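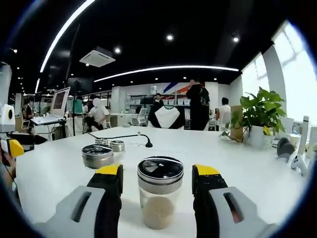

Pantry people wanted (part time, starting January)

Hi! I'm Nadine Akl and I run Gakanura, a small shop that sells dry goods by weight. Rice, barley, lentils, beans, oats, all the stuff that ends up in half-closed bags at the back of your cupboard. We also go into homes and offices and set up pantries for people who have given up on theirs, and that side of things has gotten busy enough that I need help. I'm looking for 4 people to join me and Suleiman Dauda, who has been doing most of the lifting so far and would love some company.

What you'd be doing: filling jars and tins, mostly. You wash them, dry them all the way (please, all the way — one damp jar and the rice is done for), weigh out the grain, close them up, write the label and put them where they belong. A normal office job for us is a shelf or two of clear jars with a row of tins for tea and coffee. A big one is more like the Celtodik kitchen last fall, where we did 122 jars and I dreamed about lids for a week.

You'd also be packing orders in the shop, wiping down tables, breaking down boxes and talking to customers who want to know if they can bring their own container (yes, any container, we weigh it first).

You don't need experience. I came to this from a dental office! I do need you to be okay with standing for most of a shift, lifting a sack of rice with somebody on the other end of it, and doing the same small thing many times in a row without getting sloppy. Neat handwriting is a big plus, my own is terrible. If you have a nut or gluten allergy, talk to me before you apply, as we handle all of it in one room and I can't promise you a clean corner.

Shifts run from 8 in the morning to 1 in the afternoon, three a week, and you can swap with each other as long as you write it on the calendar by the sink. Training is paid at the full rate. Everybody gets $200 a year to spend in the shop, plus first pick of the dented tins, and there are always dented tins.

We use the Steinarsdóttir labels for everything, and they do not forgive you if you put them on crooked. Suleiman will show you his trick with the ruler.

To apply, send me a few lines about yourself and which mornings you're free. A resume is fine but I'd much rather hear what your own kitchen shelves look like, good or bad. You can drop a note at the counter too — ask for me, or leave it with Suleiman and tell him not to put it in his jacket pocket. I'll call people in for a short chat and an hour of jar filling (paid), and I hope to have everyone picked before the January orders come in.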